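August, 14:00

Third week of the water log. The cellar at the Menham house reads 2 mm lower on the dip tube than this morning, which is within the error of the tube. Humidity at the foot of the stairs is unchanged. I have stopped reading the gauge by the boiler, as it sits in the warm draft and tells me only what the boiler is doing.

Pump

The Tevosus pump cycled twice before breakfast and once after. Run time per cycle is still 26 seconds. The float switch closes cleanly now that I have moved the bracket away from the sump wall. Before that it hung up on a burr in the liner and the pump ran dry until I heard it. I filed the burr down and checked the edge with a rag. The check valve leaks back a little when the pump stops. The spare is the wrong thread and will have to be exchanged in Kaltitz.

Outside, the downspout on the north corner empties 2 feet from the wall, onto soil that slopes toward the house. This is the probable source. The soil has settled along the old trench line and the low point is directly over the cellar window. I will regrade by hand, starting at the corner and working toward the gate, and extend the spout with rigid pipe. Flexible pipe sags and holds leaves.

Survey grid

I need levels before I move any soil. The plan is pegs and string over the whole north strip, square cells, one reading at each crossing with the water level. Rows are lettered from the wall outward and columns numbered from the corner. I considered reading only along the wall, but the fall away from the house is the quantity I want and a single line will not give it.

The drawing goes on graph paper at the kitchen table. A taped layout keeps its corners better than string, but tape will not hold on grass.

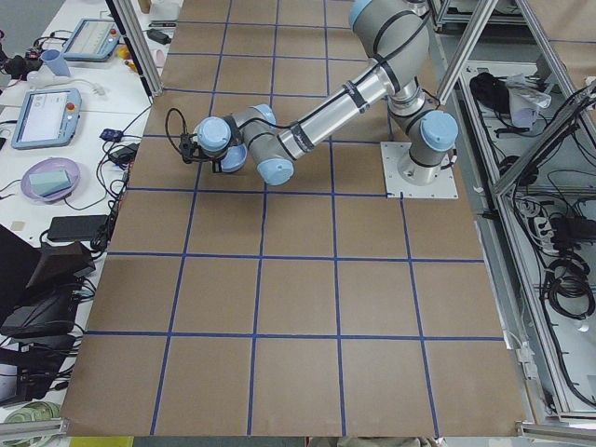
Squares marked off with tape on a flat top, in both views.

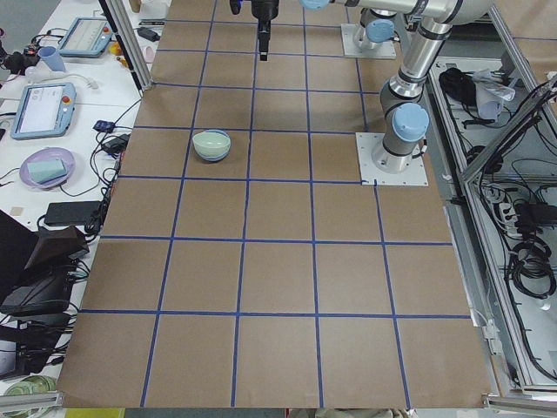 Levels, first pass

Took the first two rows after lunch. The clear hose had air in it at the start and the first reading at A1 was no good. Bled it from the high end, waited for both columns to settle, and repeated. A1 and A2 agree with each other. A3 is low, as expected from the puddle. B3 is higher than A3, so the ground there falls toward the wall. B4 was taken twice with the same result.

The peg at B5 went into rubble at half depth and leans. I sawed the top level and used it anyway. The note in the margin of the drawing says so.

Materials

Topsoil is the wrong fill against a wall. I want clay subsoil, tamped in thin layers, with topsoil over it for the grass. The yard at Lins quotes 2000 pounds as the smallest delivery, dumped at the gate. The wheelbarrow tire is flat and the valve stem is cracked. Inner tube added to the list, along with the check valve, rigid pipe, two elbows and a bag of pegs.

The yard will not deliver in rain, so the order waits until the forecast settles.

18:30

Light rain for the last half hour. Went out to look at the north corner. Water stands at A3 and runs back along the wall to the window well. The window well drain takes it slowly. Cleared a handful of leaves and grit from the grate, and the flow improved.

Dip tube reading up 2 mm, back to the morning figure. Pump has not cycled since noon. Next reading before bed, then rows C and D tomorrow if the grass is dry enough to kneel on.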